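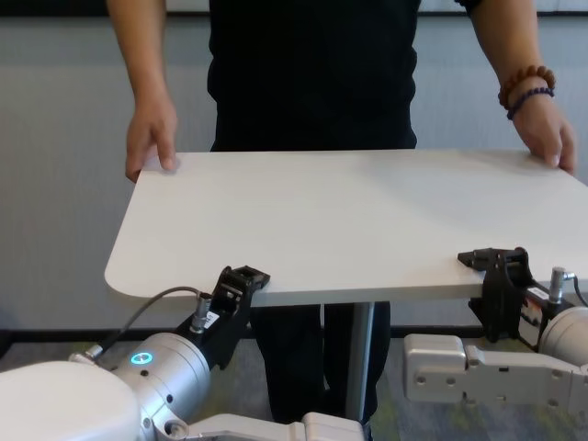 3.2 Surface wear

Tops from two suppliers, Gutance and Fladska, were put through 1,000 wipe cycles with a damp cotton cloth and then through 4,000 with a mild cleaner. Gloss was read at 44 points on each top before and after.

Figure 2. A white top with rounded corners, held at its two back corners. 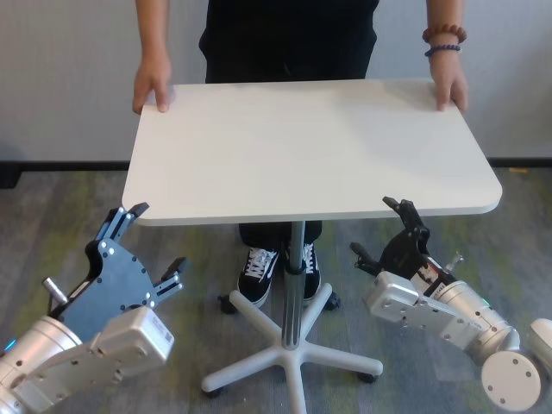
The Fladska tops lost more gloss near the edges – the middle hardly changed. Gutance tops wore evenly. Readings taken after 504 hours of storage did not differ from those taken on the first morning, so storage was left out of the model in Section 4.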